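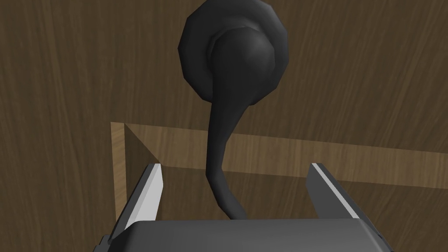 *Black lever handle on a brown door. Computer rendering.*

The back room at the Rasholm had one dartboard, one working lamp, and a door that opened directly into the throwing lane. Everyone agreed this was a bad arrangement. The landlord had agreed with it for 15 years.

Setareh Akbari needed double 12 to win the Mellent Cup, which was a cup only in the sense that you could drink from it. She had two darts left. Across the table, Van Rooij was studying the ceiling with the calm of a man who had already spent the prize money.

"Take your time," he said, meaning the opposite.

She took her time. She had been throwing the same set of Skokines since college, and the grips had gone so smooth that she chalked her fingers like a gymnast. Van Rooij had a new set every March. He kept them in a case with a lock, and he wore the key.

She threw. The dart landed a hair outside the wire and stayed there, looking pleased with itself.

"Close," said Van Rooij.

"I saw it."

"Very close."

The lever on the door dipped. Somebody behind her yelled "Lane!" and the lever came back up. It dipped again. A muffled voice wanted to know if this was the restroom.

"Next one down," said the whole room together.

Setareh stepped back to the line. The prize was 400 dollars, less 100 for the board, less whatever the landlord decided he was owed for the lamp. She had promised her sister half. She had promised her mechanic the other half, and her sister and her mechanic were married, so at least it would all end up in one kitchen.

She lifted her arm. Van Rooij coughed. He had a wonderful cough, deep and sincere, and it only troubled him on other people's doubles.

She waited until he ran out of breath. Then she let go, and the dart went in just under the first one, on the right side of the wire.

Van Rooij felt for the key around his neck.

"Best of three?" he said.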